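I'd been meaning to talk to Pascal Kohlhase for ages, mostly because I've been quietly stealing his layout code for years. He looks after the desktop app at Wegener, a booking system for small theatres called Irnunen, and if you've ever picked a seat at the box office in Ilgate you've probably sat next to someone clicking on his buttons.

We spoke on a Wednesday, him with a cold and me with a very long list of questions (I got through maybe half). I started with the one I cared about most: why did he throw out the old seating screen?

"It was a Canvas with everything placed by hand," he said. "Every seat had a left and a top typed in. Someone at Sulau changed their display to 150 per cent scaling and row F landed on top of row G. I fixed it for them, and then I had to fix it for everybody else."

So he moved the lot to a Grid. I asked if that was as painful as it sounds and he laughed, then coughed for a bit.

"The first go took me 2 days and I was very pleased with myself. Then I loaded a real hall and it took 6 seconds to open. I'd set every row and column to Auto, so the thing was measuring itself over and over."

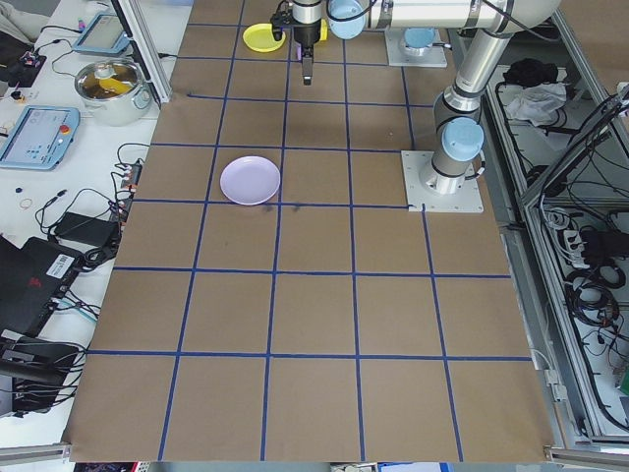
Star sizing was his way out, and he's a big fan now. You give each column a share of the space, and the panel stops asking every child how big it would like to be. What tripped me up when I tried it (and I told him so!) is that a cell doesn't hold on to its contents the way you'd expect. I had my seat markers sitting there like the lavender plate on its square of brown paper, lower edge right on the blue tape, and one more bit of margin would have sent them into the row underneath. Pascal said he'd had exactly the same thing, and that his answer was to take the margins off the markers and put the padding in the style.

"Turn ShowGridLines on while you work," he added. "It's ugly, leave it on anyway. I shipped it once by accident and Ilgate asked if they could keep it."

We got on to templates after that, and here he was much grumpier. The seat style used to run to almost 40 setters. He's got it down to 13, and he'd like to lose a few more before the April release, but the hover colour keeps fighting with the selected colour and he hasn't found a trigger order he likes.

"I'll probably give in and use the visual state manager," he said. "Don't print that." Then he said I could print it after all, as long as I mentioned that he still thinks triggers are easier to read.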